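Ye-ji Pyo
5 Jun 2021

The window in the back room of the apartment has been hard to close since May. I'm finally dealing with it this morning and putting my notes here in case anyone else in the Luvden building has the same windows.

1/ It's the kind that opens outward from the top, dark brown frame, with metal arms on the sides that hold it open. The screen has a light gray border. I think every unit on the Cruickshank side has them, but I've only been inside two.

2/ The problem: you pull it in and it stops just short of closed. If you lean on it, it latches. If you don't, you get a draft on your neck and street noise all night.

3/ I called the management office about it in May. They quoted me 50 dollars for someone to come look, with repairs extra. I said I would look at it myself first.

4/ What I have out: vacuum with the narrow nozzle, old toothbrush, a bowl of warm water with dish soap, two rags, a wooden skewer, a can of Lultitz dry silicone spray. The spray was already under the sink from when the closet door was squeaking.

5/ Vacuum first, before any water. I did it the other way around in my last place and made mud. Dead bugs, grit, a leaf stem, a lot of gray fluff that was probably once inside a pillow.

6/ Get the nozzle right into the corners of the bottom track. If it won't fit, loosen the dirt with the skewer and vacuum again. Don't use a screwdriver, it scratches the metal.
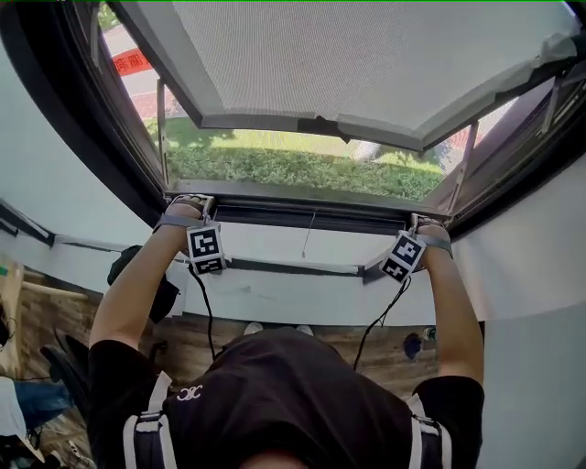
Bottom track, both hands on it. Screen tilted out.

7/ Move everything off the floor under the window before you start, and the curtain too if you have one. You have to lean in with both arms out to work along that bottom edge, and you don't want to be stepping over a plant.

8/ Then the toothbrush and soapy water. Not much water. Dip, shake it off, scrub a hand's width, wipe it with the rag, move over. The rag goes black right away. Change to the other one for the last pass.

9/ Check for drain slots. Mine are on the outside lip and they were packed solid. The skewer went through with a little twisting. I poured in a spoonful of water afterward and it drained out, so that part is working again.

10/ The rubber seal on the bottom was the thing keeping it from closing. One corner had pulled out of its groove and folded over on itself. I pushed it back in with my thumb. It popped out. I pushed it back in. It has stayed so far.

11/ The seal is a Grorkley, part number 3953 stamped on the inside where it was folded. If yours is cracked you'll probably want to order it by that number. Mine is stiff but not cracked, so I'm leaving it.

12/ Screen: I didn't take it down. I brushed the mesh with a dry paintbrush and went around the border with the damp rag. Don't press on mesh with your fingers. It stretches and then it looks baggy forever.

13/ Metal arms last. Wipe them, let them dry, then one short spray of the silicone where they pivot. Hold a rag behind so it doesn't go on the wall. Open and close it a few times and wipe off whatever comes out.

14/ Result: it closes with one hand and the latch turns without me leaning on it. It still makes a small click halfway in. I can live with the click.

15/ Whole thing took most of the morning, including going down to the store for a second toothbrush when the first one lost its bristles. The kitchen window is next. It's the same kind and it's over the sink, so I expect grease.

16/ Somebody in 487 asked if this would work on the bathroom one. I don't know. The bathroom one in my unit is a slider with plastic tracks. The vacuum and toothbrush part should be fine, but I wouldn't spray anything on the plastic without reading the can.

17/ Adding one more: leave the window open for a while after the spray. It smells, and the can says to air the room out. I have mine open now and I'm going to go have lunch.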